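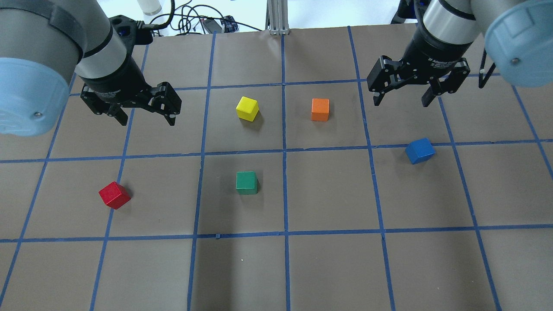

News from the bench, by Filipa Calado

It has been a long winter for the gripper comparison, and I know several of you have been waiting patiently (and one or two not so patiently, Horácio!) to hear how we are getting on, so I have made myself a large pot of tea and will try to bring everybody up to date before it goes cold.

Those of you who came to the July open evening will remember that we were torn between two sets of fingers. The Vallen pair is the slimmer of the two, opens quickly and is very forgiving if you come down a touch off centre. The Frade pair is broader and slower, and I will confess I had quite made up my mind against it after the first afternoon, when I spent most of my time waiting for it to close. Celeste Cordeiro persuaded me to give it a proper go, and I am glad she did, as it has turned out to be much the steadier of the two when a block is sitting at an angle.

We settled on coloured wooden cubes on a taped grid for the trials, which I know sounds like something out of a nursery, but it is a lovely way of working. You can call out "red, second row" across the room and everybody knows what you mean. The cubes are put down anyhow, some square to the tape and some well turned, and then each arm has to come in from above and pick the colour it has been given.

So far each set of fingers has had 395 tries. The Frade fingers managed 360 clean picks, and the Vallen fingers came in 40 behind that, nearly all of the misses being on cubes turned cornerwise. Before anyone writes in, yes, we did swap the fingers over between the two arms halfway through, and no, it made very little difference! 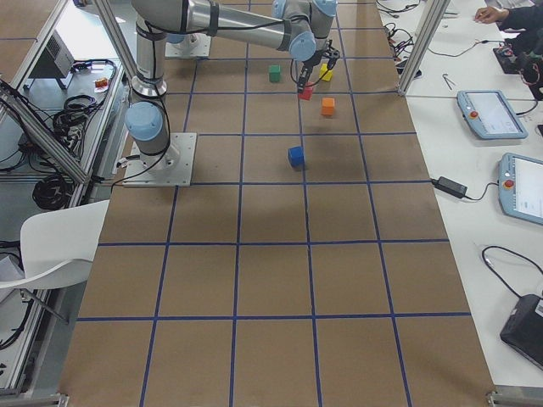

Over the red cube, with the green and yellow to either side.

Natália Barreto has been looking after the controller side of things and has moved us over to the Nokeck software, which took her the better part of 5 days and rather a lot of biscuits. The great gain is that the approach height can now be changed from the teach pendant without stopping the whole run, and after so many months of stopping the whole run I can't tell you how pleasant that is.

Next we should like to try the Cavum camera, first looking down from high up and then from lower at the side, to see which gives the better guess at how far a cube is turned. Floarea Pascu has offered to print a bracket for it. If you have a spare one already, or would like to come and help with the picking, do drop me a line, and please bring your own mug.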